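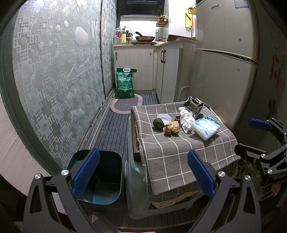

289 words

My aunt dragged me to the Veltbridge open day for the free pastries, and I went for the same reason, so don't let me pretend I cared about robots. It was April and raining and the tram was packed. Wendach (that's the company, it's on all the tote bags) had opened up one of its practice kitchens, and you could go in six at a time.

I'd pictured something shiny! It looked like my first apartment. There was a bag of rice leaning on the cabinets and a table with a grid tablecloth and lace at the bottom, and on it an avocado and a knobby piece of ginger, like somebody had gone off to answer the phone.

A woman in a gray sweater put the gripper in my hands. Blue finger pads, black jaws, heavier than my cat.

"Pick something," she said.

I went for the avocado. My aunt said the ginger would be harder, so of course then it had to be the ginger. I squeezed, it rolled, I said a word, and a little boy behind me repeated it. Second try I got it up and just stood there, holding it over the tablecloth like I'd caught a fish.

"Now put it back the way you found it," said the woman, and oh, that was the hard part. I'm forty years old and I've been putting things down my whole life. I could not put down that ginger. It tipped, I turned it, it tipped again the other way.

"Most people just drop it," she said, and wrote something on her clipboard.

I asked what she'd written. She wouldn't show me. My aunt went next and did it in one go, then asked where they kept the pastries.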